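Denari opens its practice house to home robot hobbyists

I've been waiting for this one since May, so forgive me if I get a little excited. Denari, the small software outfit in Bramstead, has put its simulated house up for general sign-up. Until now you could only get in if you were already a customer of Karimi, the company that sells the two-armed robot the whole thing was built around. Now anyone with a decent desktop can pay the monthly fee and drive a virtual robot through somebody's virtual hallway, which is exactly how I spent most of last night.

The product is called Bistora, and it comes as a download with 12 furnished layouts. You pick a layout, you pick a job (open a door, reach for something, get from one room to another) and you either steer the arms yourself or load a program and watch. Everything gets logged, so you can go back over a run and find the moment it went wrong. I did a lot of going back.

Doors are the big draw in this release. Denari says it rebuilt every one of them, with new handles and knobs and a hinge setting you can make stiffer or looser. I like that a lot – doors were the weak spot in the trial version, where they swung like they were made of paper. You also get to choose your view, and I kept coming back to the one that rides along on the robot, looking past its own arms.

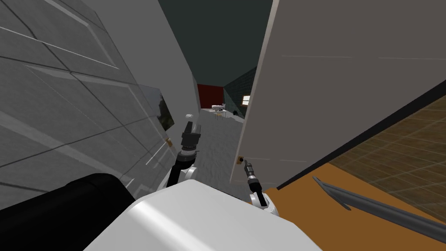

Between two doors in Bistora, with the right gripper close to the knob on the white one.

It takes some getting used to, I'll admit. The view tips when you tip it, and the first few minutes left me leaning sideways in my chair like a kid playing a racing game. There's a leveling option in the settings menu, two screens deep, and I wish it were on the main panel. Once I found it I stopped feeling seasick, but I also ended up turning it off again for close work, because the tilted view gave me a better look at what the fingers were up to.

Steering is better than I expected from a program at this price. I used an ordinary game controller, and each stick takes one arm. The grippers open and close on the triggers, and you can slow everything down to half speed while you learn. My hit rate on knobs was terrible for the first hour and then pretty respectable. Lever handles were easier. Going through a doorway with both arms up is still a mess, at least with me at the controls! 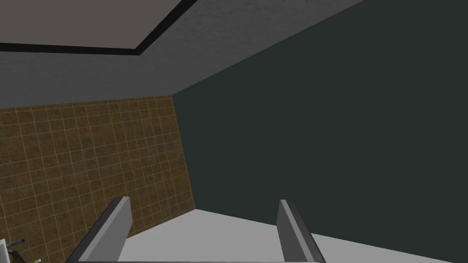
The price is 44 dollars a month, and that covers 2 computers on the same account. There's no yearly plan yet, and no free tier either, though you can cancel from inside the program without having to email anyone (thank you, Denari). Karimi owners keep the deal they had, with the software included for as long as their service plan is running.

A few gripes. Loading a layout is slow on my machine, long enough to go refill my coffee. The manual is thin on anything to do with writing your own programs, and the one sample it walks you through is for a layout that got renamed, so I spent a while hunting for a house that wasn't on the list. Denari told me by email that a corrected manual is on the way and that it's working on load times too, but it wouldn't give me a date for either.

I also asked whether other companies' robots will be added. The answer was a friendly maybe. For now it's Karimi's machine or nothing, which is fine for practicing and less fine if you've got a different robot sitting in your garage.

Sign-up is open now on Denari's site, and the download links go out by email. Mine took until the next morning to show up, so check your spam folder before you write to support.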